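Chapter 4
Cold Drinks at the Desk: What the Small Refrigerator Does and Doesn't Do

Reading time: 4 minutes

Most textbooks on office planning give the small refrigerator one line in a table of appliances and move on. The student is told that a compact unit near the desks saves walking, keeps people hydrated and pays for itself. I have been reading versions of that sentence for years and have yet to meet the measurement behind it. This chapter takes the claim apart, beginning with the cabinet and ending at the tabletop.

4.1 The cabinet

A compact refrigerator is sold by its volume. The volume is taken with the shelves out and the door shut, and it tells you very little about how many bottles will stand upright inside. A buyer who wants to know that should take a bottle to the showroom. The frost is left out of the brochure too. A thin white coat on the walls of a freezing compartment looks harmless, and the usual advice is to leave it until it becomes a nuisance. By then it has taken up space and is slowing the passage of heat out of the food.

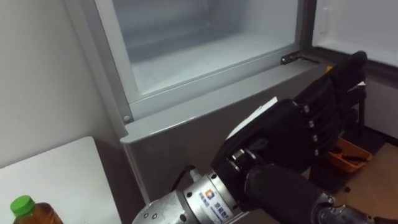 Padmavathi Rodrigues, whose notes on the Clillbridge offices are used throughout this part of the book, put the running cost of the average small unit at a figure she later withdrew. Her reason is worth repeating. The meter had been read over a quiet January, when the door was hardly opened, and the result was then applied to the whole year. Students will see the same mistake in the supplier literature, usually without the withdrawal.

Her second set of notes is more useful. She logged 3516 door openings at Clillbridge and wrote down what came out each time. In 300 of them, nothing came out at all. People opened the door, looked and closed it again. Whether this counts as waste depends on how long the door stood open, and there the log is silent. I would be careful with anyone who turns it into a percentage saving.

4.2 The distance

The case for putting the refrigerator next to the desk rests on walking time. Eide, a furniture supplier, allows 100 seconds for a trip to a shared kitchen and treats every second as lost work. I doubt it. People talk on the way, stretch, and sometimes solve the problem they got up to escape. A cabinet within reach of the chair takes that away, and it adds a motor that hums and a door that has to swing somewhere.
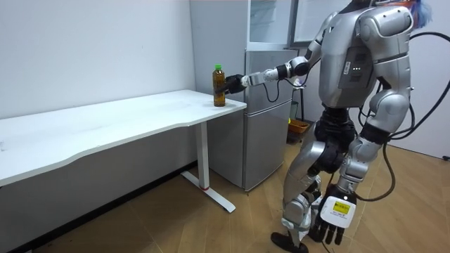 Door swing deserves more attention than it gets. Measure the door at its widest, then measure again with a person standing in front of it. Plans from Nulo show the first figure only - and this is why so many of their layouts look generous on paper and pinch in use. If the chair has to be pushed in before the door can be opened, the refrigerator is in the wrong place, whatever the drawing says.

4.3 The tabletop
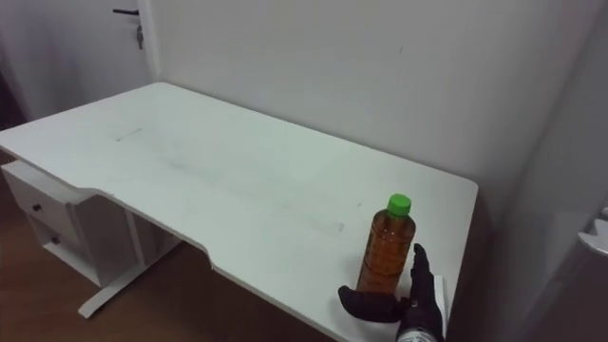
Desk catalogs are fond of the curved front edge. It is supposed to bring the sitter closer to the work, and perhaps it does, but it also removes a strip of surface from the place where the hands are. Drinks get pushed to one side. A capped bottle of something that looks like tea, standing on the right-hand part of the top near the front edge, is an ordinary enough sight, and it is also well placed to be caught by an elbow. White tops have their own trouble: gray smudges and scuffs show up on them readily, and the word "stain-resistant" in a catalog should send you to the test conditions. Flullska's test used plain water.

Before reading on, walk past a few desks where you work and note where the drinks stand. Section 4.4 asks you to compare your notes with the layout rules in Chapter 3, several of which I now think are too confident.

Related chapters
Chapter 2: Who Uses the Shared Kitchen?
Chapter 3: Layout Rules for Small Rooms
Chapter 5: Drawers, Knobs and What Ends Up in Them
Chapter 7: Reading a Supplier's Test Report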